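Boletim interno da Coltalance, maio
Notícias da manutenção

12 comentários 30 partilhas

Ensaios do Zilto: o que muda para quem faz as casas de banho

Rápido, que o boletim fecha daqui a nada e ainda me faltam os turnos de verão.

Muita gente perguntou pelo Zilto desde a reunião de abril. Resumo: continua tudo em simulação. Nenhum robô entrou ainda num apartamento nosso, nem vai entrar antes de a equipa de manutenção dizer que sim. O que existe é um apartamento virtual, montado pelo pessoal da Nilsuwan, onde o robô de dois braços treina tarefas que hoje são nossas. Pegar numa placa eletrónica, segurá-la sem a esmagar, levá-la para onde é precisa. Arrumar o que ficou pousado na banheira. Coisas assim, pequenas e chatas.

A escolha das tarefas saiu das folhas de serviço. A Siriporn Limsakul passou 2 semanas a ler 1000 folhas antigas do edifício Dellurano e a separar o que nos leva mais tempo. Deu quase 30 tipos de intervenção diferentes, dos quais 12 seguiram para a simulação. Os outros ficaram de fora por agora: canalização a sério, tudo o que meta água a correr, tudo o que obrigue a falar com o inquilino. Ainda bem, digo eu.

Quem esteve na sessão da semana passada viu que a coisa é lenta. Muito lenta. Uma troca de placa que o turno da manhã faz enquanto conversa, o Zilto ainda anda a tentar acertar com o ângulo da pinça. Mas repete a noite inteira e não se queixa das costas. As minhas queixam-se.

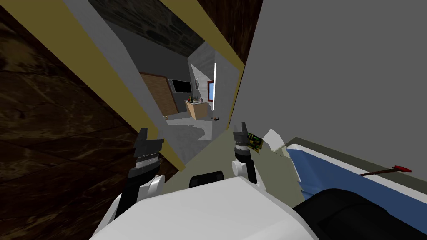
Quanto a postos de trabalho, que é o que toda a gente quer saber. A direção pôs por escrito que não há saídas ligadas a este projeto. Pedi que o papel fosse afixado na sala do pessoal e lá está, ao lado do mapa de férias. O que muda são as funções. Quem hoje passa o dia de joelhos ao lado de banheiras vai passar parte do tempo a supervisionar, a corrigir o robô e a dizer porque é que fez mal. Há formação para isso, dentro do horário, paga. Se alguém vos disser que é fora de horas, falem comigo.

Há dúvidas que continuam sem resposta e prefiro deixá-las aqui escritas:

Quem assina a folha de serviço quando a peça foi montada pelo robô? Neste momento assina o técnico, e o técnico não gosta. Eu também não gostava.

O prémio de produtividade conta as intervenções do robô ou só as nossas? Os recursos humanos ficaram de ver. Ficaram de ver já em abril.

E as ferramentas. O simulador tem uma casa bastante limpa, corredores largos, portas que abrem. Quem conhece o terceiro piso do Dellurano sabe que lá mal cabe um balde, quanto mais um robô com dois braços e um técnico atrás. Pedimos que metam apartamentos mais apertados e mais desarrumados na simulação. A Nilsuwan disse que sim, falta a data.

Do lado bom: a equipa foi ouvida mais do que eu esperava. A ordem de desmontagem das placas que o robô está a aprender é a nossa, não a do manual, porque a do manual obriga a tirar o painel todo e ninguem aqui faz isso há anos. O pessoal da noite também explicou como se segura a placa pelos bordos, sem tocar nos componentes, e isso entrou nos critérios de avaliação. Se pega mal, a tentativa não conta. Foi a primeira vez que vi um engenheiro tomar notas à mão enquanto um de nós falava.

Também ficou combinado que qualquer pessoa da manutenção pode ir ver os ensaios e mexer nos comandos. Não é preciso perceber de computadores. Senta-se, põem-lhe os comandos na mão e os braços no ecrã mexem-se. Ao princípio enjoa um bocado, a vista anda toda inclinada quando o robô se dobra. Passa. Levem os óculos de perto, quem usa.

Uma nota para o turno da tarde: as inscrições estavam fechadas por engano, já reabriram. Folha na porta do armazém, nome e turno, letra legivel por favor. Os que já foram uma vez podem repetir, mas dêem lugar primeiro a quem ainda não foi.

Quem tiver ideias de tarefas para acrescentar, deixe na caixa ou mande mensagem. Já recebi várias vezes "limpar o filtro da máquina do café" e registei. Sugestões sobre o que o robô NÃO deve fazer também contam, e até agora são as mais úteis. A Siriporn está a juntar tudo numa lista só, para levar à próxima reunião com a Nilsuwan.

Próximo ponto de situação no boletim de junho, se houver novidades. Se não houver, sai só o mapa de turnos.

Partilhar 12 comentários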